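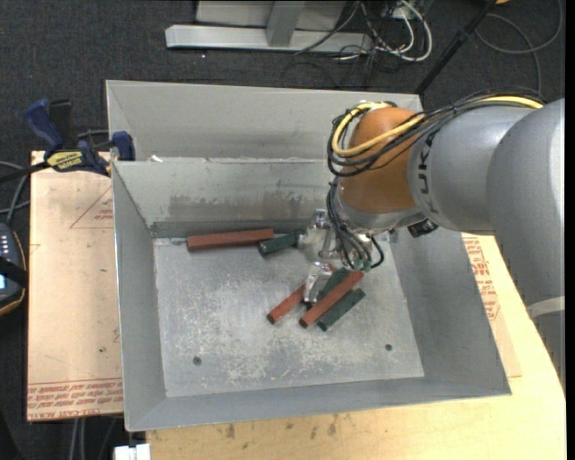
Juli, Werkstattheft, Färbeküche, morgens kurz nach dem Aufschließen

Krapp, zweiter Anlauf. Ich schreibe diesmal gleich mit und trage es nicht erst abends nach, nachdem ich beim letzten Mal am Ende selbst nicht mehr wusste, ob die Kreide vor oder nach dem Einweichen ins Wasser gekommen war, und Nadège mich (völlig zu Recht und sehr freundlich) gefragt hat, wozu wir eigentlich ein Heft führen. Also, liebe Nadège, lieber Riaan, liebes späteres Ich: so ist es gelaufen.

Ausgangspunkt ist die Wolle von Ristdale, die cremefarbene, leicht gedrehte, von der noch der halbe Sack unter dem Tisch liegt. Ich mag sie sehr, sie riecht noch ein wenig nach Schaf und nimmt Farbe an wie ein Schwamm, aber sie ist auch fettiger, als das Etikett vermuten lässt. Beim ersten Anlauf habe ich sie nur einmal gewaschen und bekam prompt helle Stellen dort, wo die Abbindungen saßen. Gestern Abend deshalb zweimal gewaschen, beide Male lauwarm mit wenig Seife, dann über Nacht in klarem Wasser liegen lassen. Heute früh fühlte sie sich anders an, stumpfer zwischen den Fingern, und sank sofort unter, was sie vorher nie getan hat. Ich nehme das als gutes Zeichen.

Beize: Alaun mit ein wenig Weinstein, wie gehabt. Riaan Chauke schwört ja darauf, den Weinstein bei Krapp ganz wegzulassen, weil er die Töne ins Orange zieht, und ich wollte es ihm eigentlich gern recht machen, habe mich dann aber doch dagegen entschieden, damit der Vergleich mit dem ersten Anlauf noch etwas taugt. Zwei Dinge auf einmal zu ändern, hat uns schon beim Reseda in die Irre geführt. Die weinsteinfreie Probe kommt beim nächsten Mal dran, Riaan, versprochen, ich habe dir dafür einen Strang beiseitegelegt und deinen Namen an den Faden geknotet.

Krappwurzel: 285 Gramm, gemahlen, aus der Lieferung von Kosolano. Über das Mahlen müssen wir noch reden. Ein Teil ist fein wie Kakao, dazwischen stecken holzige Splitter, die sich in der Wolle festsetzen und beim Auskämmen so ein trockenes Knistern machen, das mir durch Mark und Bein geht. Ich habe alles in den alten Baumwollbeutel gefüllt und den Beutel zugenäht, zubinden reicht nicht, das wissen wir ja jetzt. Der Farbstoff kommt trotzdem heraus, er braucht nur länger, und man muss den Beutel alle Weile drücken wie einen Teebeutel, wenn man ungeduldig ist.

Wasser aus der Leitung, also hart. Das ist bei Krapp ausnahmsweise ein Glück, für alles andere verfluche ich es. Im ersten Anlauf hatte ich noch Kreide zugegeben, heute zunächst keine, ich wollte erst sehen, was das Wasser allein hergibt.

10 Uhr oder etwas danach: Beutel ist drin, Herd auf kleinster Stufe. Der Geruch ist jedes Mal wieder eine Überraschung, erdig, ein bisschen wie Rote Bete und nasses Laub. Die Flotte wurde schnell bräunlich, und das hat mich kurz entmutigt, bis mir einfiel, dass die gelben und braunen Anteile ja immer zuerst kommen. Didier Chevalier gießt diesen ersten Auszug weg und nimmt erst den zweiten. Mir ist das zu schade. Ich habe ein Einmachglas davon abgeschöpft und beschriftet, vielleicht wird daraus noch ein hübscher Lachston für die Futterstoffe.

Zur Temperatur ein längeres Wort, weil es hier offenbar wirklich hängt. Das Thermometer, das am Topfrand klemmt, und das Jarkex, das Bastien uns dagelassen hat, sind sich nicht einig. Am Rand zeigt das eine deutlich weniger an als das andere in der Mitte, und wenn man beide nebeneinander hält, bleibt immer noch ein Unterschied. Ich habe mich heute nach dem strengeren gerichtet, also nach dem, das mehr anzeigt, und sofort zurückgedreht, wenn es sich der Grenze näherte. Sobald Krapp zu heiß wird, kippt er ins Braune und kommt nicht mehr zurück, und ich vermute inzwischen stark, dass der erste Anlauf genau daran gelitten hat. Bitte in nächster Zeit nur noch das Jarkex benutzen und das andere höchstens für die Seifenlauge.

Am späten Vormittag die Wolle dazu. Vier Stränge diesmal, locker abgebunden mit Baumwollgarn, in Achterschlingen, wie Nadège es gezeigt hat. Den fünften habe ich trocken gelassen, der bleibt ungefärbt als Vergleich in der Mappe. Die Wolle ging feucht und handwarm hinein, kein Temperatursprung, kein Filzen. Langsam bewegt, mit dem Holzstab von unten angehoben, nie gerührt. Ich muss mir das beim Schreiben immer noch vorsagen, denn meine Hand will rühren, die kommt eben aus der Küche.

Zwischendurch kam Bastien Sabatier mit Kaffee vorbei und blieb viel länger, als er wollte, was mir sehr lieb war. Er hat von seiner Tante erzählt, die Krapp im eigenen Garten hatte und die Wurzeln erst nach drei Jahren ausgrub, und dass sie die Kleie vom Bäcker mit in den Topf gab. Kleie! Davon habe ich gelesen, es aber nie versucht, angeblich bindet sie die Brauntöne. Wir haben eine Weile überlegt, ob wir einfach welche hineinwerfen, und es dann doch gelassen. Steht aber jetzt auf der Liste, mit Ausrufezeichen.

Gegen Mittag der erste Blick auf die Farbe: Ziegel, mit einem Stich ins Rosige, wo das Licht vom Fenster draufkommt. Schon besser als alles, was der erste Anlauf gezeigt hat. Danach eine Messerspitze Kreide in warmem Wasser angerührt und in die Flotte gegeben, die Stränge vorher herausgehoben. Das Rot ist daraufhin tiefer geworden, das habe ich mir nicht eingebildet, Bastien hat es auch gesehen. Also: Kreide ja, trotz hartem Wasser, aber spät und wenig.

Herd aus am frühen Nachmittag, Deckel drauf, Handtücher drumherum, alles im Topf auskühlen lassen. Das ist der Teil, der mir am schwersten fällt. Ich habe in der Zeit das Regal mit den Beizgläsern abgewischt und neu beschriftet — das Eisen steht jetzt unten links, weit weg vom Alaun, und bitte nie wieder denselben Löffel für beide. Der graue Schleier auf dem Resedagelb kam mit ziemlicher Sicherheit vom Löffel.

18 Uhr: einen Strang herausgenommen, die anderen bleiben über Nacht drin. Erst abtropfen, dann in Wasser gleicher Wärme gespült, es lief lange rötlich heraus und wurde dann klar. Nass ist die Farbe ein sattes, warmes Rot, fast wie die alten Dachziegel drüben am Mallet-Hof. Trocken wird er heller werden, das tut er immer, also noch kein Jubel. Hängt jetzt im Schatten hinter der Tür. Bitte nicht in die Sonne umhängen, auch wenn es gut gemeint ist.

Eine Sache gefällt mir nicht: An einer Stelle, gleich neben der Abbindung, ist wieder ein blasser Fleck. Viel kleiner als beim letzten Mal, aber da ist er. Entweder war das Baumwollgarn doch zu fest, oder die Wolle hatte dort noch Fett. Ich tippe auf das Garn und werde morgen bei den anderen nachsehen, ob die Flecken auch dort an den Knoten sitzen. Wenn ja, nehmen wir künftig das weiche, dicke Garn aus der blauen Schachtel.

Jérémie Deschamps hat am Telefon gefragt, ob wir ihm für seine Kissenbezüge denselben Ton noch einmal liefern könnten. Ich habe ihm gesagt, dass ich es gern versuche, dass aber »derselbe Ton« bei Krapp ein dehnbarer Begriff ist. Er hat gelacht und will die Probe trotzdem sehen. Sobald der Strang trocken ist, schneide ich ihm ein Stück ab und schicke es hin, eins kommt hier ins Heft und eins in die Lichtprobe am Südfenster, halb unter Pappe.

Noch offen:

Strang ohne Weinstein (Riaan)
Kleie! Beim Bäcker fragen
Zweites Bad aus demselben Beutel, da steckt noch reichlich drin. Beutel über Nacht im Kühlen lassen, er gärt sonst bei der Wärme
Kosolano wegen der Mahlung anschreiben, freundlich
Handtücher waschen, und zwar getrennt, die rosa Geschirrtücher reichen mir wirklich

Nachtrag, schon mit der Jacke über dem Arm: noch einmal unter den Deckel geschaut, obwohl ich es mir verboten hatte. Die Flotte ist noch gut warm, die Stränge liegen schön unter der Oberfläche. Nadège, falls du morgen vor mir da bist, lass den Deckel bitte drauf, bis ich komme, ich möchte sie gern selbst herausholen.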